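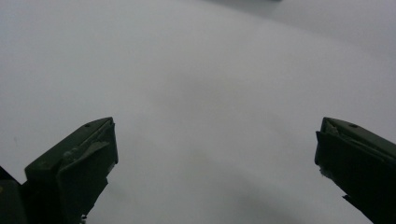
Interior Surfaces and Fire Safety Checklist, Gruvell House, February inspection. Inspections of the common rooms and kitchens at Gruvell House are carried out each February under the Stindon Housing Office procedure and again before the start of the fall term. The person inspecting records a result for each item and adds a comment wherever the result is other than Satisfactory. A smooth, matte white surface free of any marks is the standard expected of painted finishes at handover, and small departures from it should be written up even when they do not affect safety. Results from earlier years may be consulted but must not be copied forward.

Inspected by: Sun-ja Yeom
Accompanied by: Borislav Kolev, building operations
Areas covered: ground floor, second floor, east stairwell, laundry
Start time: 9:15 a.m.

Section A. Exits and Escape Routes

A1. Exit doors open fully without a key from the inside.
Result: Satisfactory.

A2. Corridors and landings are clear of stored items.
Result: Action required.
Comment: Two bicycles and a folded drying rack on the second floor landing. Residents were notified by door card. The same landing was cited last fall, and Mr. Kolev has been asked to confirm whether the outdoor rack still has free spaces.

A3. Exit signs are lit and readable from the far end of the corridor.
Result: Satisfactory.
Comment: The sign above the laundry door is dimmer than the others. Lamp to be replaced at the next service visit.

A4. Stair treads and handrails are secure.
Result: Action required.
Comment: Handrail bracket loose at the turn of the east stairwell. Temporary fixing made during the inspection. A permanent repair is needed within five working days.

Section B. Fire Equipment

B1. Extinguishers are in place, in date and under pressure.
Result: Satisfactory.
Comment: Eight units checked. The pin seal on the unit outside the ground floor kitchen is intact but brittle.

B2. Smoke and heat detectors respond to test.
Result: Satisfactory.

B3. Fire doors close fully on their own.
Result: Action required.
Comment: The second floor kitchen door stops short of the latch. The closer was adjusted and the door still catches on the floor strip. Referred to Vlachou, the door contractor. Residents have been told not to prop the door open — a wedge was found behind the trash can and removed.

B4. Fire blanket is mounted within reach of the stove, away from the burners.
Result: Satisfactory on both floors.

Section C. Walls, Ceilings and Finishes

C1. No signs of damp or mold.
Result: Monitor.
Comment: Faint discoloration above the laundry window. Meter reading normal. To be read again in the fall.

C2. Paint and plaster are sound.
Result: Action required.
Comment: Flaking behind the ground floor radiator. The area is to be scraped and sealed before repainting. Paint records for this wall could not be located, and a lead test is to be arranged before any sanding.

Section D. Electrical and Water

D1. Outlets and cover plates are undamaged.
Result: Satisfactory.

D2. Hot water at kitchen sinks is within the permitted range.
Result: Not tested.
Comment: Thermometer out for calibration. Mr. Kolev will take readings and forward them separately.

D3. Dryer lint traps and ducts are clean.
Result: Satisfactory.
Comment: Trap on the older Dimby dryer is slightly bent but seats properly.

Reviewer's Comments

Item A2 should be raised with the residents' representative, Precious Sithole, before further door cards are issued. Item B3 takes priority over all other repairs on this sheet. The charge for the contractor's first visit is fixed at $200 and may be approved without a separate request. Item D2 remains open until the readings are attached.

Reviewed by: Alasdair Haldane, Stindon Housing Office
Copy to: Building operations; residents' notice board, ground floor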